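« La main ne connaît pas la fatigue, mais moi je dois la surveiller »

Entretien avec Kumudini Chowdhury, opératrice de conditionnement chez Bolleris

27/5/24

Kumudini Chowdhury m'attend devant les vestiaires, avec deux gobelets de café et un badge visiteur à mon nom, dans lequel il manque une lettre. Elle travaille chez Bolleris depuis onze ans. L'entreprise prépare des commandes de petites pièces pour des ateliers de réparation : joints, embouts, bagues, ressorts. L'atelier de conditionnement, où elle est entrée comme intérimaire, emploie encore la majorité des personnes du bâtiment.

Depuis le mois d'août dernier, une partie de ce travail est faite par des bras équipés de mains articulées, installés par la société Terkano. Je voulais savoir ce que cela change dans une journée. Elle me corrige tout de suite. « Dans une journée, c'est difficile à dire. Dans une semaine, je peux vous répondre. Le matin je fais presque la même chose qu'avant. C'est l'après-midi qui est différent. »

Avant, le matin et l'après-midi se ressemblaient. On prenait une pièce dans un bac, on vérifiait la référence, on la posait dans la boîte du client, on fermait. Kumudini traitait 460 boîtes par poste, c'était l'objectif affiché au mur, et elle le dépassait rarement. « Les gens pensent que le plus dur est la vitesse. Pour moi c'était l'épaule droite. À la fin je me coiffais avec la main gauche. »

Aujourd'hui le poste automatique sort 591 boîtes dans le même temps, quand il ne s'arrête pas. Elle insiste sur cette condition. Les arrêts sont devenus son métier de l'après-midi : elle lit le message sur l'écran, elle ouvre la porte, elle retire la pièce mal placée, elle relance. Pour cela elle a suivi une formation de deux semaines avec Indrek Kalniņš, technicien chez Terkano, dont elle garde un bon souvenir. « Il parlait lentement, il acceptait qu'on touche. Au début j'avais peur de casser quelque chose de cher. Il m'a dit : si cela casse parce que vous avez suivi la procédure, c'est ma procédure qui est mauvaise. »

Je lui demande si elle a craint pour son emploi. Elle prend du temps avant de répondre.

« Oui. Je ne vais pas vous dire le contraire. À la première réunion, on nous a montré un film avec de la musique, et dans le film il n'y avait pas une seule personne. Obaidul a levé la main et il a demandé où nous étions. La direction a répondu que c'était seulement un film. »

Obaidul Ekanayake, que je rencontre plus tard à la cantine, confirme l'histoire et ajoute que la réponse écrite est arrivée trois semaines après. Aucun licenciement, mais les départs à la retraite ne seraient pas tous remplacés, et les contrats d'intérim diminueraient. « C'est une réponse honnête, dit-il. Ce n'est pas une bonne réponse pour les intérimaires. » Il a gardé la feuille pliée dans son casier. Lui-même a refusé la formation. Il préfère les commandes spéciales, celles qui restent manuelles, par exemple les kits Griffiths, où chaque boîte est différente et où il faut décider à l'œil.

La question du salaire revient plusieurs fois dans la conversation. Les opératrices formées touchent une prime de 336 euros par trimestre. Kumudini la trouve correcte, mais elle aurait voulu un changement de classification. « La prime, on peut l'enlever. Si je sais régler une pince, c'est écrit nulle part sur ma fiche de paie. » Jamila Biswas, déléguée du personnel, négocie ce point depuis l'hiver. Elle me dit seulement que la discussion continue et que l'accord signé à l'usine Pruller, dans la même zone industrielle, lui sert de modèle.

Nous allons voir le poste. Il faut parler plus fort, à cause de la ventilation.

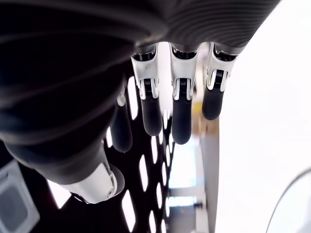

Les doigts sont la partie que Kumudini regarde en premier quand elle prend son service. Elle veut savoir si un bout est usé, si quelque chose est resté coincé dans une articulation. Entre les capots blancs et les extrémités noires, on voit de petits ressorts métalliques logés dans des fentes, et c'est à cet endroit qu'elle passe le pinceau. « Indrek appelle cela les phalanges. Nous aussi maintenant. Au début nous disions les saucisses. » Elle rit, puis elle me montre sur sa propre main comment une pièce trop lisse peut glisser entre deux doigts si la prise est mal réglée.

Elle reconnaît ainsi certaines pannes avant l'écran. Une hésitation, un bruit un peu plus sec. Fathima Weerakoon, la responsable de l'atelier, lui a demandé de noter ces signes dans un cahier pour l'équipe du soir. Le cahier existe, il est bien rempli, et Kumudini regrette que personne n'ait prévu du temps pour l'écrire. « Je le fais pendant ma pause — pas toujours, mais souvent. Fathima le sait. Elle a demandé un quart d'heure par poste, on attend. »

Ce qui lui manque, c'est la conversation. À la table d'emballage elles étaient quatre, face à face, et les mains travaillaient seules. Le poste automatique se surveille à une personne. « J'ai appris par une autre que ma collègue allait être grand-mère. Avant, je l'aurais su la première. »

Et l'épaule ? Elle lève le bras droit au-dessus de la tête, sans se presser, et le redescend. « Beaucoup mieux. Maintenant ce sont les yeux. »

Elle regarde l'heure, remet ses gants et me demande de rendre le badge à l'accueil.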